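Reading a Play for Production
Handout 5: Entrances, exits and the shape of a scene
Tutor: Wanda Wasilewska

Bring your marked copy of The Gindville Letters to the session. We will work on Act 2 only.

A scene in the theatre is often divided each time a character comes in or goes out. Some scripts number these divisions and some leave you to find them. Go through the act in pencil and draw a line across the page at every entrance and exit. Give each section a short title with a verb in it, such as "Dudau asks for the money".

Then look at how long each section runs. A long two-hander followed by several short sections usually means the writer wants the pace to pick up. Mrs Kuroda has very few lines in this act but she is on stage for most of it, so note what she hears. 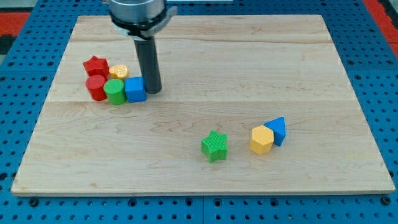 Blocking notes

Write moves in the margin, opposite the line they belong to. Use the standard abbreviations: X for cross, DS for downstage, US for upstage, L and R from the actor's point of view. Keep a separate page for props.

If a move has no line attached, write it between the two lines it falls between. Henryk Jabłońska will be reading Dudau and needs the letter in his left hand at his first entrance.

For next time

Read to the end of Act 2 and write 190 words on who controls the final section. Hand it to Dorota Wysocka at the start of class.

Restus Drama Studies | Office extension 2911 | Back to top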